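Sterdale y Endness aplazan su duelo de liga y buscan nueva fecha para enero
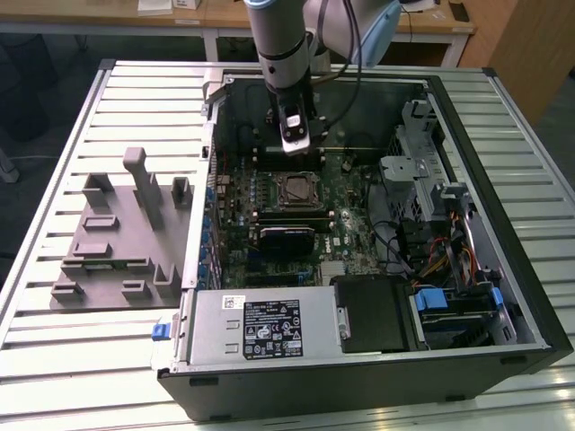
El partido de fútbol entre el Sterdale y el Endness, previsto como cierre de la primera vuelta de la liga regional, no se jugará este fin de semana. Los dos clubes y la organización del campeonato acordaron el aplazamiento después de que una inspección declarase impracticable el terreno de juego del campo municipal de Sterdale, anegado en la banda oeste y en una de las áreas.

La nueva fecha quedará fijada en enero, una vez concluido el parón de invierno. El Sterdale ha pedido jugar de nuevo en su campo y ha descartado por ahora ceder la localía. El Endness, que había ofrecido sus instalaciones como alternativa, no se opone a esperar, pero solicita que el encuentro se dispute antes del comienzo de la segunda vuelta para no acumular partidos entre semana.

La decisión se comunicó a media tarde, cuando el club local ya había despachado 1402 entradas. Todas seguirán siendo válidas para la nueva fecha. Los aficionados que prefieran recuperar el dinero podrán pedirlo en las taquillas del campo, de cinco a ocho de la tarde, o por el mismo canal en el que hicieron la compra. Los abonados no tienen que realizar ningún trámite.

El reglamento de la liga permite aplazar una jornada por el estado del césped siempre que el informe se firme antes del desplazamiento del equipo visitante. En este caso el autobús del Endness todavía no había salido. El club visitante ha confirmado que la empresa de transporte mantendrá el precio contratado y que los aficionados inscritos en el viaje conservarán su plaza.

El aplazamiento deja pendiente uno de los encuentros con más peso en la parte alta de la tabla. El Endness es segundo, a dos puntos del Grakinum, que lidera la clasificación y recibe al Shehu en la última jornada del año. El Sterdale ocupa la cuarta plaza, con cuatro puntos menos que el Endness, y necesita sumar para no descolgarse de los puestos que dan acceso a la fase de ascenso.

Si el Grakinum gana al Shehu, llegará al parón con cinco puntos de ventaja y un partido más que su perseguidor. Un empate reduciría la diferencia a tres. El Shehu, en la zona media, lleva toda la temporada sin ganar a domicilio.

Los dos equipos afectados han modificado sus planes de trabajo. El Sterdale se entrenará en el pabellón y en el campo auxiliar de hierba artificial, donde también se concentran estos días los equipos juveniles, por lo que el primer equipo ha adelantado sus sesiones a las nueve de la mañana. El Endness mantendrá el horario habitual y estudia cerrar un amistoso para que no pasen tantas semanas sin competir.

En lo deportivo, el cambio de fecha favorece la recuperación de varios lesionados. El Sterdale tenía de baja a su portero titular y a un central, ambos con molestias musculares, y confía en contar con ellos a la vuelta de las fiestas. El Endness espera a su delantero centro, operado de la rodilla en verano y que ya ha empezado a tocar balón con el grupo. Las sanciones, en cambio, se cumplen por orden de partidos disputados: el lateral izquierdo del Sterdale, expulsado en la jornada anterior, deberá perderse el siguiente encuentro oficial de su equipo, sea cual sea el rival.

El campo municipal arrastra problemas de drenaje desde la temporada pasada, cuando ya se interrumpió un partido de copa en la segunda parte. El ayuntamiento tiene previsto levantar la franja de césped más dañada y sustituir la tubería que recoge el agua junto a la grada cubierta. Los trabajos comenzarán durante el parón, y el club asegura que no afectarán al calendario de la segunda vuelta.

También se suspende el partido previo entre los equipos infantiles de ambos clubes, que debía jugarse por la mañana en el mismo recinto. En este caso no se esperará a enero: el encuentro pasa al campo auxiliar y se disputará la próxima semana, con entrada gratuita.

El resto de la jornada se mantiene según lo previsto. El partido entre el Grakinum y el Shehu comenzará a las seis de la tarde, y las puertas se abrirán una hora antes. La organización hará pública la nueva fecha del Sterdale-Endness cuando reciba el segundo informe sobre el estado del campo.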